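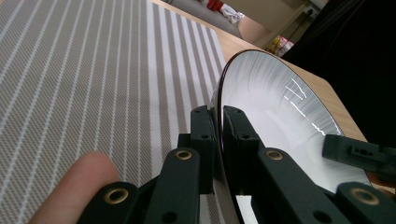

**Itton Supper Club, crockery and table group**

January, a bit after 3 in the afternoon

Well, I've spent most of today thinking about bowls, which I never expected to write in a diary! The white ones with the thin dark rim are staying, I've decided. They're so shiny inside that every light in the place bounces back at you, but soup looks lovely in them and the rim saves them from looking like hospital ware. Karkon had them on special (5 to a box, who sells bowls in fives?) and I'd buy them again tomorrow if I had the cupboard space.

Lunch was toast over the sink, and then I went back and forth on the table settings for ages. 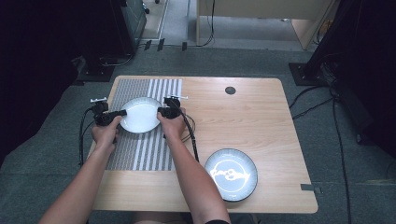

Plates are the bit I can't settle. Plain white is the safe choice, and I know the club would be happy with it for the winter supper, roast veg and gravy and all that colour. The striped grey and white mat does a lot for a plain plate too, so maybe that's my answer. But then there's the darker one with the swirly, cloudy pattern in the middle, and I keep coming back to it, even sitting on bare wood with no mat under it. Two of those for the bread, maybe?

Still to do: ring Dando about the napkins, find the good ladle, and work out whether the Radonjić casserole dish fits in my oven. I've got a budget of $1000 for the whole season and I'm not blowing it on plates. Feet are killing me. Tea, then bed early, I hope.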